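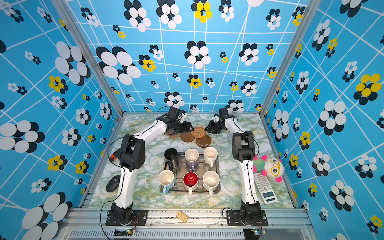
Two robot arms at a marble-patterned tabletop.

Cruise News | Ports and Itineraries
Reading time: 2 minutes
Print this page | E-mail this page

Galtivmont adds Flondolholm to its northern sailings

Galtivmont has confirmed that its northern programme will include a call at the island of Flondolholm from January. The call forms part of a voyage of 7 nights and brings the distance sailed to 2,180 nautical miles.

Passengers will have a full day at sea before reaching the island. The ship will anchor off the harbour on Wednesday morning and tenders will run to the town quay from 8.30 am. The last tender back to the ship will leave at 5 pm.
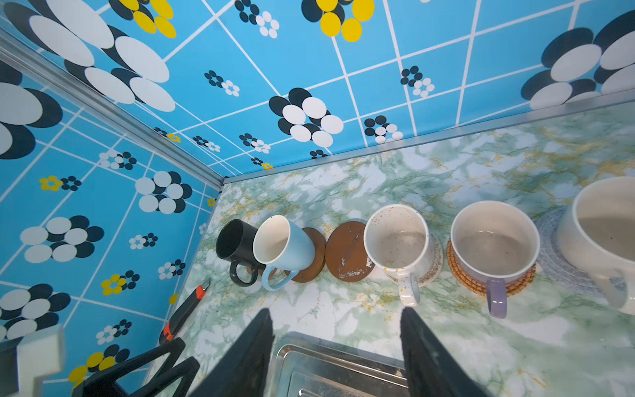 Benvinda Teixeira said that guests on earlier northern sailings had asked for fewer ports and more time in each, and that the new timetable had been drawn up with those requests in mind. The former morning stop at Jurnitz has been extended to an overnight stay, she added, so that guests may dine ashore.

Three shore excursions will be offered at Flondolholm - a guided walk along the sea wall, a coach tour of the northern villages and a boat trip to the outer lighthouse. The boat trip is limited to 42 guests. Places may be reserved from the day of booking until the evening before arrival. 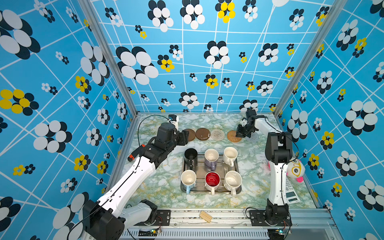
Blue patterned walls on three sides of the work area.

The walk covers uneven ground and is not suitable for wheelchair users. The coach has a lift, and guests who wish to use it are asked to inform the excursions desk when they book.

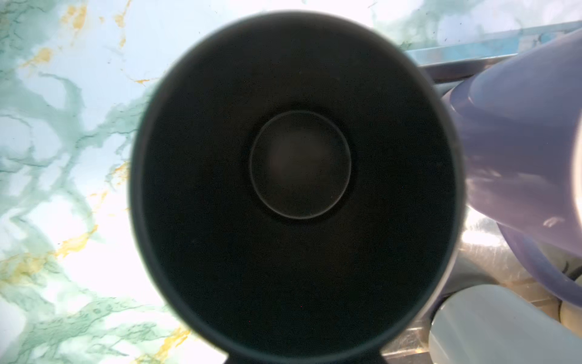
Photo: Galtivmont

Fares for the January departure include all meals on board, port charges and tender transfers. Excursions are charged separately. A deposit of £100 per person is payable on booking, with the balance due eight weeks before sailing.

"The island has long been on our list," said Tariq Memon. "We are grateful to the harbour office for its help in agreeing an anchorage and landing times."

Tender operations depend on wind and sea conditions. Should landing not be possible, the ship will proceed to Jurnitz and arrive there early.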